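How to hand over the reheating work to the kitchen arm

These steps are for staff at the Turis site, where the arm will take over loading and unloading the microwave during meal prep. Practice them in the Madari simulator before your first shift with it.

What changes for you

The arm does the reaching. You still choose the food, check it and decide when it leaves the kitchen. Prep cooks will spend less time walking to the microwave and more time at the counter. One person per shift is named as operator, and that name goes on the board.

Step 1. Set up the practice run

Open the kitchen layout and choose the single-item task. Set the speed to 30 percent. Leave it there for your first 3 runs, even if the arm feels slow. Most people want to turn it up right away — please don't.

Step 2. Watch the reach

Follow the gripper as it goes into the microwave. The plate should be on the turntable, with the eggplant on the plate. Look at the space between the wrist and the sides of the opening, and press Pause if you think it is too tight. A pause does not count against you.

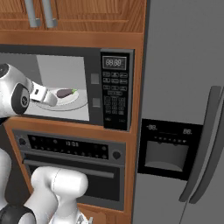
Step 3. Take over by hand

With the run paused, switch to manual and back the arm straight out. Don't turn the wrist until the gripper is clear of the opening. Repeat until you can do it in under 60 seconds.

Step 4. Raise the speed

Go to 70 percent and run the task again. If you pause more than once, drop back to 30 and finish the session there.

Step 5. Log the session

Write down the speed, the pauses and anything that looked wrong. Send the log to Mitra Salehi, who sets the operator schedule. She also takes requests from people who would prefer to stay on prep — your hours stay the same either way.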